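**Kirico's play kitchen set is out this September**

Hi, Morag Ogilvie here from Kirico, and I'm thrilled to finally share our new toy kitchen (my dining table has been covered in pretend fruit since winter!). 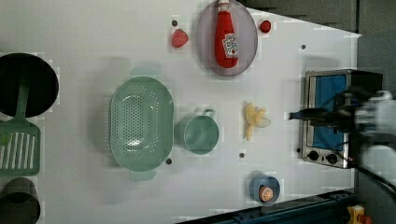
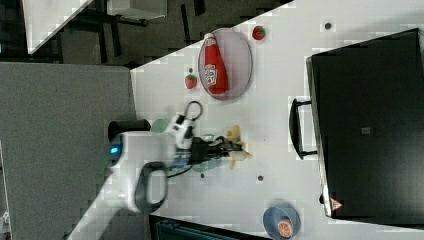
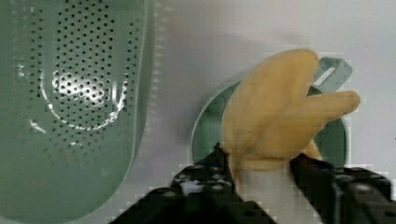
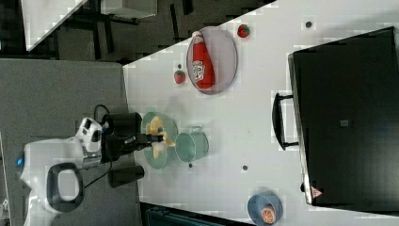 Play food and cookware, all set out on a white tabletop.

I've got a soft spot for the banana, but my colleague Réka Pintér is firmly on team strawberry, and we've both had words with the kids over who gets the ketchup. The green colander was the piece I fought hardest for. I wanted something with proper rows of holes, big enough to tip a whole pretend fruit salad into, and we went through four versions before the colour was right.

The Kirico play kitchen goes on sale for $90 at Clivdale Toys, in store and online. We're also running a play morning at the Clivdale shop on Sunday from 10 am, so bring the littlies, and grab a cuppa while they cook!

Media enquiries and review sets: Calum Carnegie, Kirico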